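How to Fold Laundry on the Couch and Get the Couch Back by Dinner

Folding tables are for people with a spare room. The rest of us have a couch, and a couch will do fine if you treat it like a work surface and stop treating it like a closet with cushions. This is the method I settled on after moving to a one-bedroom in Lernavside, 739 square feet if you believe the lease.

What you need: a couch seat, a clean load, and some 5 square feet of floor for a basket. A lint brush if you have one. Jalteck sells a folding board that my friend Osaze Nwankwo swears by. I owned it for two weeks and it is now a very good tray.

Step 1. Clear the seat. All of it, throw pillows included. Run your hand over the fabric and brush off the crumbs, or you'll be folding them into your undershirts. 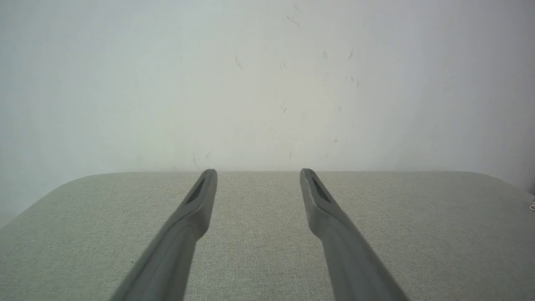
Step 2. Bring the load over in small batches. Dumping the whole basket feels efficient and gives you a hill you will then sit next to for three days. An armful at a time is plenty. Put down the next one when the last one has been folded.

Step 3. Sort by shape. Flat things first (towels, pillowcases, T-shirts), then anything with legs, then socks. I used to sort by owner, which led to long discussions about who owned what.

Step 4. Fold toward yourself. Lay the item face down, bring both sides in to the middle, then fold bottom to top twice. Smooth it with your forearm. A couch seat has some give, so press lightly or the crease wanders off on its own. For towels, fold lengthwise in thirds and then in half. Pravesh Cele rolls his, and his linen shelf looks like a spa, but they fall out whenever he opens the door. 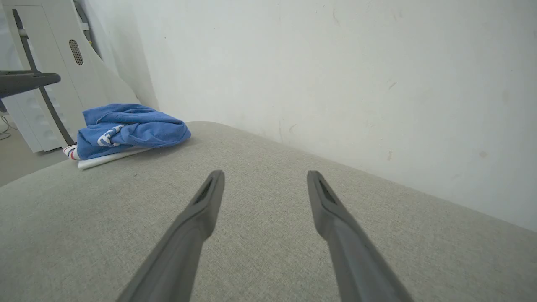 Step 5. Deal with the stragglers. Every batch has a few pieces that resist being filed, and the temptation is to leave them in a heap at one end and call it a category. A bunched-up blue cloth on top of something thin and white, with a bit of red, white and blue stripe poking out at the far end, is what that category looks like. Take it apart from the top. Shake each piece once, fold it or pair it, and set it on the proper stack.

Step 6. Carry the stacks away as soon as they're done, biggest first. If you sit down before this step, start over at Step 1 tomorrow.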